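20 août 2026 - cahier atelier, essais lavage / encres

Repris la série encre plastisol vs encre à l'eau. Bain à l'eau dure (celle du réseau, pas filtrée), lessive Claltov sans azurant, tambour à moitié plein. Chiamaka voulait qu'on mette plus de charge, on verra à la prochaine.

Éprouvettes Plallton : 128 coupons au départ, 26 écartés avant lavage (bord mal surjeté, pas la peine de les garder, ça fausse le boulochage). Le reste est étiqueté au feutre textile. Penser à racheter du feutre, le noir est mort.

Côté maille rouge, le dégorgement reste LE souci. Bande témoin coton rosée dès le premier cycle, polyester quasi intact. Acrylique entre les deux. À comparer avec les notes de juin, je retrouve plus la feuille.

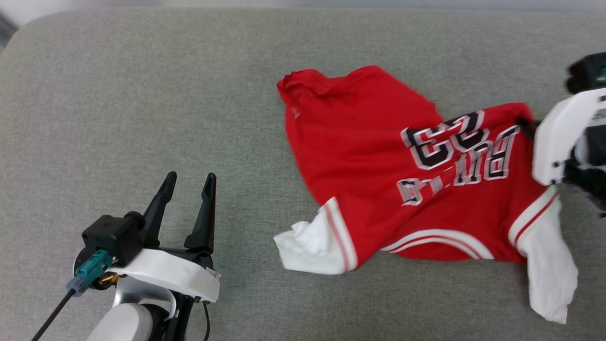

Maillot rouge BULLS 23, lettrage replié par endroits.

Rappel pour le marquage multicouche : la couche du dessus tire sur celle du dessous quand ça sèche à plat. Chidubem pense que c'est la presse qui chauffe trop à gauche. Possible. Refaire un relevé aux quatre coins du plateau avant d'accuser l'encre - on a déjà perdu du temps comme ça avec le lot Otum.

Boulochage : 200 tours au banc, arrêt, brossage, lecture à la lampe rasante. Cotation à deux, chacun de son coté, ensuite on compare. Écart d'un demi-point sur la plupart, un point entier sur la maille piquée. Pas d'accord avec Chidubem là-dessus, je maintiens 3.

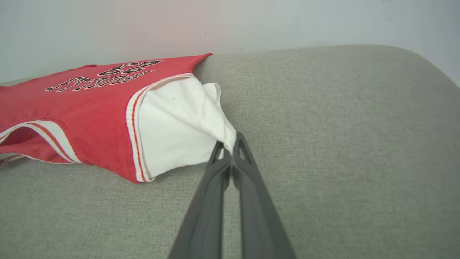 Même maillot, le 23 à l'envers, coin de tissu blanc au bout.

Retrait : coupon 89 aberrant, mesuré deux fois, pareil. Sens trame seulement. Soit il a été coupé de biais, soit j'ai inversé les repères. Mis de coté dans une enveloppe, ne pas jeter svp.

Fiche Bashir pas à jour, la température de fixation indiquée est celle de l'ancienne encre. Chiamaka corrige.

À faire :
relevé presse
rincer le bac à bandes témoins, il teinte tout
relancer la maille piquée avec charge complète
retrouver feuille de juin !!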